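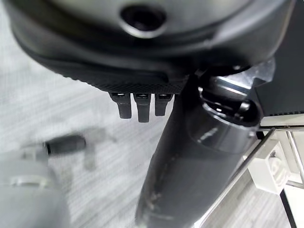

Housing, textured strip, and black tube, with the metal fitting at the tube's upper end.

Routine Cleaning of Housings, Tubes, and Fittings
Allora Equipment Care Guide, Section 9
Revised 2/21/24

This section applies to smooth plastic housings, textured strips, black tubes, and exposed metal fittings at the Hidier and Katayama sites. Cleaning is to be carried out every 16 days and recorded on the equipment card.

What is needed
Two clean microfiber cloths
A soft-bristled brush
Mild dish soap and lukewarm water
Cotton swabs
A flashlight

Before starting
Switch off the equipment, disconnect it from power, and allow it to cool. Do not remove covers or loosen any joint. Work that requires tools is covered in Section 7.

Cleaning the housing
Brush away dust from the top of the housing toward the lower rim. Add a few drops of soap to the water, dampen a cloth, and wring it out thoroughly. Wipe curved surfaces with light, even strokes. Dry at once with the second cloth, as glossy plastic shows water spots.

Clean the raised rim of a recessed opening with a dry swab. Do not push the swab into the opening, and do not spray liquid near it.

Cleaning textured strips and tabs
A diamond or crosshatch pattern holds dust that a cloth will pass over. Use the dry brush, following both directions of the pattern. Support each tab with one finger while wiping it, and do not pull or bend it. Use a dry swab at the small slots or notches.

Cleaning the tube
Wipe lengthwise, starting at the wider end. Go lightly over printed marks. Light streaks may be surface residue or wear. If a streak remains after two passes, record it as wear and leave it. Abrasive pads are not permitted.

Checking the fitting
Wipe bright metal with a dry cloth only. Using the flashlight, look at the collar and brackets for rust, cracks, or trapped fibers. Report any damage on Form 39 before the equipment is returned to use.

Replacement cloths and brushes may be requested from the Firkska supply desk. Stock for the second half of the year is ordered in June.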